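Ticket 662
Product: Motport teleoperation station, two arms
Component: leader–follower link, recorder
Task set: Cidum laundry, "load one garment"
Priority: normal
Status: open, waiting for site

Reported problem

While the operator is showing the robot how to lift a garment from the basket, the left arm falls behind the hand controller. The lag starts small and grows over the course of a session. By the end the operator moves, waits, and then watches the arm catch up. The right arm follows as it should. Demonstrations recorded in this state are no good for training, as the left and right streams no longer line up.

Site has already tried restarting the recorder, swapping the two hand controllers and lowering the camera rate. None of these made a lasting difference. Restarting clears the lag for a while and then it comes back.

Log

09:10 – Ticket taken. Asked site for the session logs, the recorder version and the settings file from the station computer.

09:40 – Logs received, 14 demonstrations in one session. The first few are clean. From the fifth onwards the left arm shows late packets, and the gap widens in each recording after that. Right arm is flat throughout. The recorder drops nothing on its own side, so disk and memory are unlikely to be the cause.

10:05 – Settings file checked. The left arm's command buffer is set to 2000 entries. The right arm has the default, which is far smaller. A buffer that size will hold on to old commands when the link stalls and play them out late, and that fits the growing delay. Asked site who changed it and when. Reply: set in March when the left arm was dropping commands, never put back.

10:20 – Advised site to return the left buffer to default and record again.

11:15 – Site reports the delay no longer builds up. The left arm now stutters instead, a short freeze and then a jump to the new position. So the large buffer was covering up a fault on the link, and the fault is still there. Keeping ticket open.

11:30 – Swapped left and right channels in software. Stutter stays with the left arm, so the channel on the Elent interface box is cleared. That leaves the cable, the connectors or the wrist module.

11:50 – Asked site to hold the left arm still in three poses for two minutes each and note the late packets. Arm tucked in: none. Arm half out: none. Arm stretched forward and low, as for reaching into the basket: late packets within seconds. The fault depends on pose. This also explains why it was not seen on the Benítez shelf task, where the arms stay high.

12:10 – Asked for views of the working position. Received and attached.
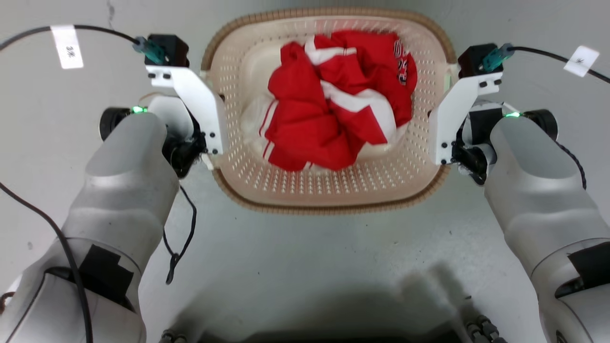
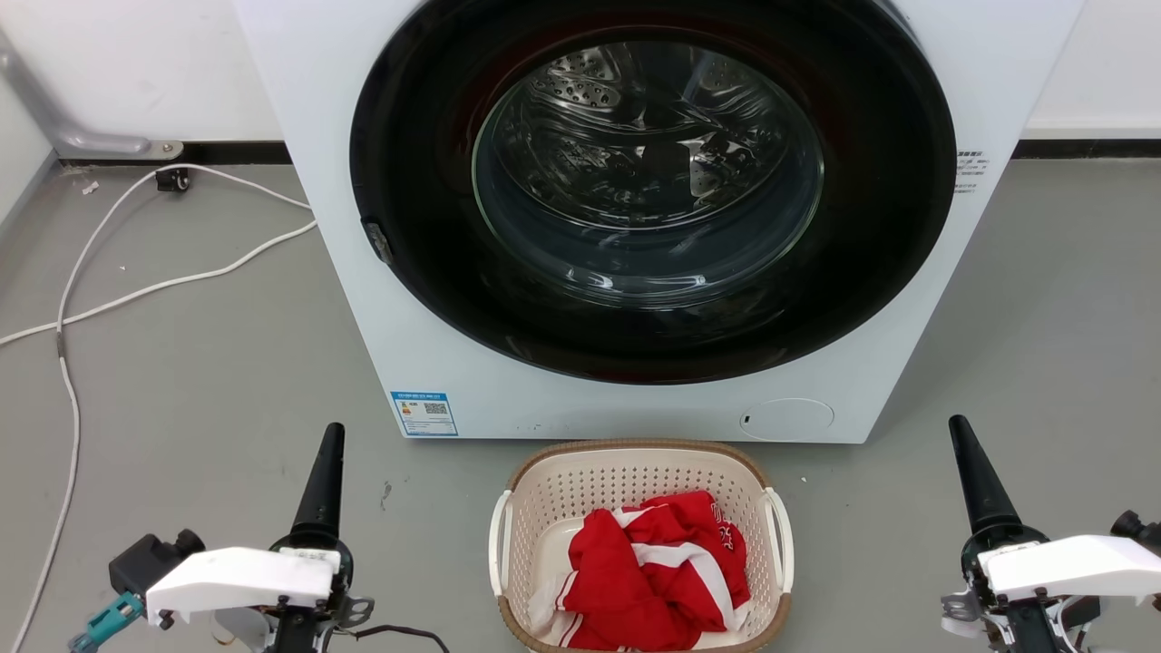 12:35 – Pose-dependent faults of this kind are nearly always a cable under strain or a connector that has worked itself part way out. I would start at the wrist end and move back towards the shoulder, with the arm held in the low pose the whole time. In the first attachment both grippers are at the sides of the basket and each has a cable plugged into the black module with a teal connector, the left one going off in an arc over the floor. Please press the left connector home by hand, then move the cable gently near the plug while a second person watches the packet counter. If the counter jumps, swap the left and right cables at the wrist and repeat. The handwritten labels on them should make it easy to put them back in the right places afterwards.

12:50 – Further requests to site:

Do not tape the left cable any tighter along the forearm until the test is done. It needs some slack at full reach.

Leave the washing machine and basket where they are. If the basket is brought closer to the robot the fault may go away and we will learn nothing from it.

Keep both buffers at default. The stutter is unpleasant for the operator but it shows the fault plainly, and the long buffer hides it.

13:05 – Site asks whether the 14 recordings can be saved by shifting the left stream in time. Not reliably. The delay changes within each recording, so one fixed offset will not do. The first four can be used as they are. I have marked the other ten as rejected in the Cidum index with this ticket number, and the files stay on disk.

13:20 – Site also asks whether operators should slow down to suit the arm. No. The policy copies the timing of the person as well as the path, and slow, hesitant reaches would end up in the trained behaviour. Better to stop recording until the link is sound.

14:00 – Waiting for the result of the connector test. If swapping cables moves the fault to the right arm, a replacement cable will be sent. If it stays on the left, the wrist module comes back to us for inspection.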